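Call for participants: two-arm sweeping cell, Plemell shared workshop
Posted 31/10/2019

The Plemell workshop is looking for members and non-members to join the build of a two-arm tabletop cleaning cell. The project is called Dramer. It is run by Roya Yazdani and Bijan Heydari, unpaid, in the back bay of the workshop. Places are unpaid as well. Participants get bench access, key access after the induction, and use of the cell outside project hours.

What the project is

Dramer is a tabletop cell in which one arm holds a brush and the other holds a dustpan. The task is to move small pieces of food waste from the table surface into the pan and from the pan into a bag set into the table. The first version of the motion code was written in June and handles the brush arm alone. The pan arm was added afterward and still runs from a separate program, with a digital handshake between the two controllers.

The next stage covers three pieces of work: a shared coordinate frame for both arms, a grip that keeps the brush from rolling in the fingers, and a repeatable test routine with a written log. Mechanical work on the table itself is nearly finished.

Current state of the cell

The table is covered with brown kraft paper and marked out in cells with dark blue tape. The tape lines are used to place test pieces and to report positions in the log. Both arms carry black grippers with standard fingers. The brush is a hand brush with a cream-colored wooden handle, and the pan is a beige plastic dustpan. Neither tool has been modified so far, and we would like to keep it that way until the fingers have been redesigned. The bag opening is on the near half of the table, inside the reach of the pan arm with its wrist turned.

Each arm has its own teach pendant with its own stop button. The pendants sit on the white side table, next to the keyboard and mouse. A program that moves both arms is started by two people, one at each pendant.
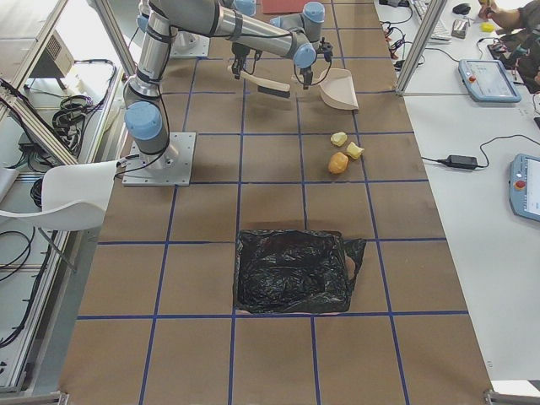
Places open

1. Motion programming (two places)
You will merge the two arm programs into one sequence and calibrate both bases to a common origin. You should have written code for at least one jointed arm, of any make, and be able to read a transform matrix without help. Experience with force limits is useful. Contact for this role is Bijan Heydari.

2. Gripper and finger design (one place)
You will design, print and test fingers for the brush handle and for the pan. Finger sets must fit the existing grippers and must be changeable with one hex key. The workshop has two filament printers and a small mill. You need your own CAD license or a free package that exports STEP files. Contact for this role is Homa Nouri.

3. Cabling and enclosure (one place)
The aluminum frame is up. Cable routing is not finished, and the runs along both arms need fixed loops with enough slack for full wrist travel. The loose cables on the floor side have to be lifted into trays and labeled at both ends. You should be comfortable with crimping and with reading a wiring diagram. The diagram we have is out of date and correcting it is part of the job. Contact for this role is Kamran Shokri.

4. Test operators (four places)
Test operators set out pieces, start runs, reset the table and fill in the log. No programming is needed. A full test block is 20 runs, and the target for the stage is 80 logged runs per tool setting. Pieces include chunks of cooked and raw vegetable, so expect to change the paper often. You must be at least 18 and must pass the pendant induction. Contact for this role is Pejman Soltani.

Time required

Roles 1 to 3 need one evening a week for 12 weeks, plus a monthly review of one hour. Test operators can sign up by the block. Evening hours are 6:30 to 9:30 pm. Work on the cell outside these hours is allowed for anyone with key access, provided a second inducted person is in the bay.

Safety conditions

The induction takes 79 minutes with the written check included, and it is repeated for everyone after any change to the stop circuit. No one reaches over the table while either arm is powered in automatic mode. Speed is held at the reduced setting for all runs with new code - this applies to the project leads too. Long hair is tied back, and lanyards and gloves with loose cuffs are left outside the bay. Closed shoes are required.

Costs and materials

Printer filament, tape, paper and bags are paid for by the project. Participants who are not workshop members pay the day rate for the first month and then either join or stop. Parts bought without asking are not refunded. Code and drawings are kept in the project repository under an open license, with each author named in the file header.

How to apply

Leave a note at the front desk marked Dramer, or write through the contact form on the Plemell page with the same word in the subject line. State the role, your evenings and any past work with arms or machine tools. A link to code or drawings is enough for roles 1 and 2. Photos of finished wiring are enough for role 3. Please don't send a full résumé.

Applicants for roles 1 to 3 will be asked to spend one evening at the cell before a place is confirmed. Test operators are taken in the order they apply, and those who don't get a place go on the list for the next block.

Questions about access, parking and the freight door go to the front desk. Technical questions go to the contact named under each role.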